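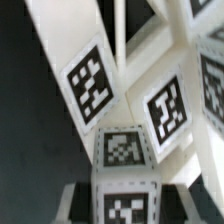
How much does the choice of survey method change the measured width of a joint in old masonry? On the Gendmont wall the two methods we compared differed by less than one millimeter for joints in good condition, and by several millimeters where the mortar had weathered back from the face.

Figure 3. White blocks with square black-and-white markers.

4.2 Joint width and mortar loss

The joints were measured first by hand, with a steel feeler gauge and a depth rod, and then from the photographic model described in Section 3. A joint was included only if both of its edges could be followed for at least the full length of one stone. This left 3482 joints, most of them in the lower courses on the south side. Joints repaired with cement were recorded but kept out of the comparison, as their edges had been smeared over the stone and no original width could be read.

Hand measurements were taken at the midpoint of each joint. The model allowed width to be sampled along the whole joint, and the median of those samples is used below. The two values agree well for bed joints. For vertical joints the model gives a wider result, and the gap grows with the depth of mortar loss. We attribute this to rounding of the stone edges. The gauge stops at the narrowest point behind the rounded edge, while the model records the opening at the face.

The same pattern was reported for the Vallora granary, where the stone is softer and the rounding more advanced. The two sites are not directly comparable. Vallora was repointed in lime throughout its history, and its north side is sheltered by a later building. The direction of the difference is nevertheless the same at both.

4.3 Repeatability

A subset of joints was measured again in January by a second operator who had not seen the first results. Hand readings for bed joints repeated closely. Vertical joints repeated less well, and 7 of them had to be dropped after loose mortar fell out during gauging. Frost may have contributed to this loss, but no temperature record was kept at the wall.

Following the Rowbotham procedure, depth readings were grouped into classes before the operators were compared. Grouping hides small differences near the class limits, and we therefore also give the ungrouped values in Table 5. The ungrouped spread is larger for depth than for width in every course. Depth readings depend on where the rod comes to rest, and in a joint with a ragged mortar surface two careful operators can reasonably choose different points.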